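Hanyu Dai does not think your house needs to be decluttered

Saturday, October 30, 2021

I went to see Hanyu Dai with my mind half made up. I have read the tidying books. I have bought the bins. My hall closet still won't shut, and I have come to suspect that the person who profits from a clutter consultant is the clutter consultant. Dai has been one for 11 years, the last few of them in Gristhorpe, and charges by the hour. So I asked her straight off whether the whole trade was a racket.

"A lot of it is," she said. "People pay me to watch them throw away a waffle iron."

She said it so easily that I wondered if she says it to everyone. Probably she does. It's a good line for someone selling four-hour sessions.

Her pitch, once she got to it, is that most homes have enough storage and too many rules about it. She doesn't sell containers. She won't do before-and-after pictures. She begins with the places people walk through, which means doorways, landings and the bit of floor by the back door, and doesn't open a single cupboard until those are clear. "If you turn sideways to get down your own hall, I don't care what's in your kitchen drawers," she said.

I asked what evidence she had for this. She laughed and said none. She did once keep a tally, in July, of how long clients took to leave the house in the morning before she came and a few weeks after. There were 20 households in it. She told me the numbers went down and then, when I pushed, admitted that school had let out for most of them. 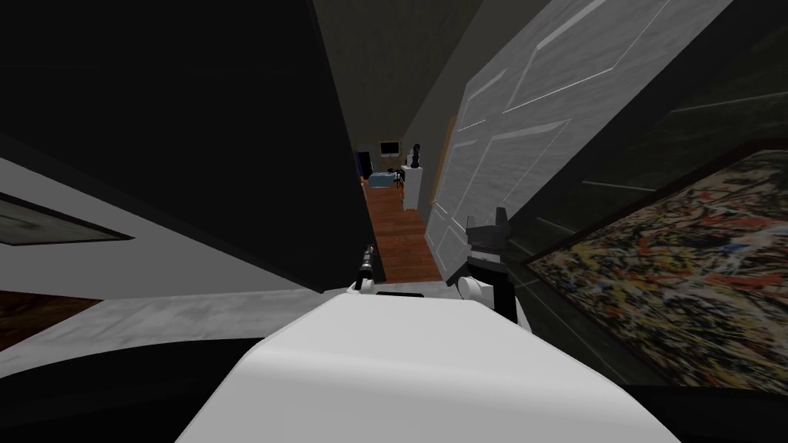 "I stopped counting after that," Dai said. "You can make a number do anything. I know if it's working because they quit calling me."

Or they quit calling because they've run out of money, I said. She allowed that this was possible.

We talked for a while about a client in Orer, a retired man with 47 boxes of his late brother's papers. Two other organizers had told him to scan everything and let it go. Dai left the boxes alone and moved his coat rack. I asked whether he had paid full price for having a coat rack moved, and he had. "He could reach his front door," she said. "He was happy." I would have liked to hear it from him, but she wouldn't give me his name, and I suppose that's to her credit.

She is harder on the storage business than I expected. Renting a unit, in her view, is paying to avoid a conversation with your family. She also thinks the big purge weekend does harm. People toss things when they're tired and buy them again by spring. I have done this with a colander, twice, though I didn't tell her so.

Where she loses me is the follow-up plan. Clients can sign on for a visit every other month, at 55 dollars a time, to "walk the floor" with her. If the method works, why would anyone need it? Dai's answer was that stuff keeps coming in. Mine would be that the mail does too, and I don't hire anyone to look at it with me.

"You might do better if you did," she said.

I asked about my closet before I left. She wanted to know whether I could get past it with the door open. I can, more or less. Then leave it, she told me, and go look at the stairs.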